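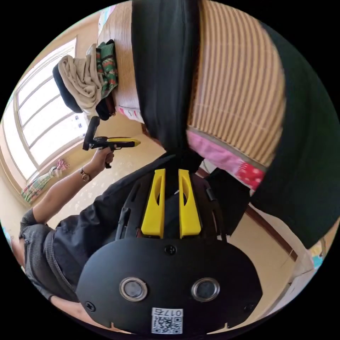 Hand-held grippers at the bedside, clothing task

Labeling left and right grippers in a student folding project

Posted by Imke Görtz, 07/02/2024

Our student team at Cokstead is preparing an entry for the Brandes household robotics competition, in the clothing category. Each member records demonstrations at home with a pair of hand-held grippers, one in each hand, and the recordings are then used to train our two-arm model. We have 444 demonstrations so far. In 30 of them the left and right streams were exchanged during upload, and the model learned to reach across itself. The rules require that every entry document how the two sides are told apart. Is a sticker on the rear plate sufficient, or must the side also be written into the file name?

Bastian Hamann

Both are required. The sticker identifies the device, and the file name identifies the recording. Section 2 of the entry guide treats these as separate items, and a team that supplies only one will be asked to resubmit. At Bravbridge we ask students to read the device number aloud before the first motion, so that it is also present in the audio track. The 30 exchanged recordings need not be discarded. Swap the two streams, note the correction in the log, and keep the original files. Please also check that the clocks of both devices agree – a small offset produces errors that look very much like a left and right exchange.

emitz_lab

We only used stickers last year and it was fine. Ours came off in July though.

Imke Görtz

Thank you both. We will add the side to the file names and correct the log. The clocks had not been compared, and that will be done before the next upload.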